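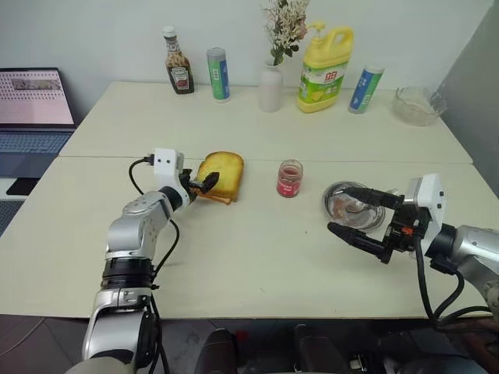
Toast and a small jar with a red-pink label.

Sell the jar by what is in it

The unit price on a supermarket shelf label is meant to be the figure that lets a shopper compare two jars of different sizes. For most of the goods we put on toast, it does this badly. I think the rules behind it should be changed, and that the change would be cheap.

Take jam. At the branch I use in Brellmont, the shelf carries 43 jams, marmalades and fruit spreads. Most are unit-priced per 100 grams. A few are priced per kilogram, and 3 are priced per jar, which tells the shopper nothing that the main price has not already said. All of them sit within the same two metres of shelving. A person with good mental arithmetic can convert between the first two. The third requires taking the jar down, finding the net weight on the back and doing a division.

The usual defence is that shoppers do not read unit prices anyway. I find this weak. The figure is normally printed at a quarter of the height of the selling price, in grey, and on the bottom shelf it is at shin level. Low use of a badly presented number is poor evidence that people have no use for the number.

There is a second problem, and it concerns the jar itself. Dravetti sells a strawberry jam in a jar of 288 grams. It stands beside the Kimaro jar, which has almost the same height and a wider shoulder, and holds more. The Dravetti jar has a thick base and a deep hollow underneath. None of this is unlawful. The net weight is declared, in the required size of type, and it is correct. But the eye judges volume by outline, and the outline is under the control of the packer.
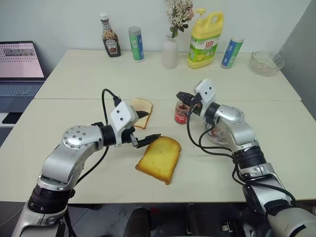
Bread and a small jar, with bottles and containers along the far edge of the table.

I would make two changes. First, one unit per category, fixed by the category and applied to every product in it, including those on promotion. Spreads would be per 100 grams without exception. Promotions matter here, as the unit price is often left at its old value, or dropped, when a multi-buy label goes up on a Saturday. A label that can be reprinted with a new selling price can be reprinted with a new unit price.

Second, a return to standard sizes for a short list of staple goods. Fixed sizes were once normal for jam, and shoppers could compare two prices directly, with no second figure at all. Four sizes would cover nearly everything sold to households. Small producers will object that they own moulds and filling lines set up for other weights, and the objection is fair. A long changeover period would answer most of it. Stock jars come in many sizes, and most small producers buy stock jars.

The stronger objection is that fixed sizes limit choice. To some extent they do. I doubt that many people have gone out looking for 288 grams of strawberry jam in particular. The odd weight usually appears when a price is held and the contents are reduced, and the choice in that case was made by the seller.

Ado, the discount chain, already prints both figures at the same height on its own-brand shelf labels — selling price on the left, unit price on the right. The labels are the same size as everyone else's, and the layout is plain and easy to read. The larger chains could adopt it at their next label change without waiting for any new rule.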